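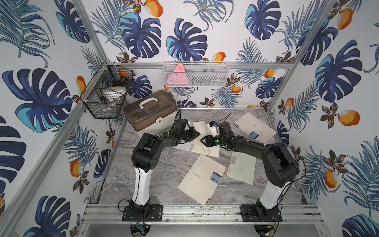
Spiral-bound notebooks on a grey marble-patterned surface, monstera leaves on the walls

Drallow Stationery Forum > Paper and Notebooks > Spiral or stitched for everyday notes?

marginwalker
Posted 15/04/2026
Right, I've finally finished my Steinbach (the stitched one, 1595 on the spine, no idea what the number means) and I'm back on spirals for the first time since school. I'd forgotten how good they are! You fold the thing right round on itself, it sits on your knee on the bus, and the page is flat all the way to the middle. Why did I spend so long holding a book open with my elbow?
So, who else uses spirals for proper everyday writing? And which paper copes with a wet fountain pen?

inkpot_34
Me! I buy the Prarport ones, the plain cover with the slightly creamy paper. Broad nib, very wet blue, and I get a bit of show-through but hardly any bleed. I write on both sides quite happily. The ruling is pale enough that it vanishes once you've filled the page, lovely stuff.

tuppence_blue
Going to disagree, sorry. I'm left-handed and a side spiral is a nightmare. My hand sits on the wire for the first third of every line and by the end of a page I've got a row of dents in my palm. Stitched every time for me, and if it won't lie flat I bend it until it does.

marginwalker
Ooh, have you tried top-bound? Reporter style, wire along the top edge. My sister's a leftie and swears by them.

tuppence_blue
I have, and they're fine for shopping lists, but I like a big page and I can't find a large one with decent paper. Trisance did one with 4 coloured sections and then dropped it last August, typical.

quirewright
The trouble with spirals is the shelf. I've got about 10 years of notebooks and the wire ones catch on each other, so you pull one out and three come with it. The wire gets squashed at the ends too, and then the pages won't turn. Stitched books stand up straight and you can write on the spine.

inkpot_34
Store them with the wires facing alternate ways! Or lay them flat in a box file with a bit of card between. And a squashed wire opens up again if you push a pencil down the middle and wiggle it.

quirewright
The pencil trick is new to me, thank you, off to rescue a recipe book.

marginwalker
Recipes are the best use of all, it stays open while you stir! OK, ordering two of the Prarports, one lined and one plain. Will put up ink tests when they come.

tuppence_blue
Do a page with a green if you've got one please. Greens always feather for me.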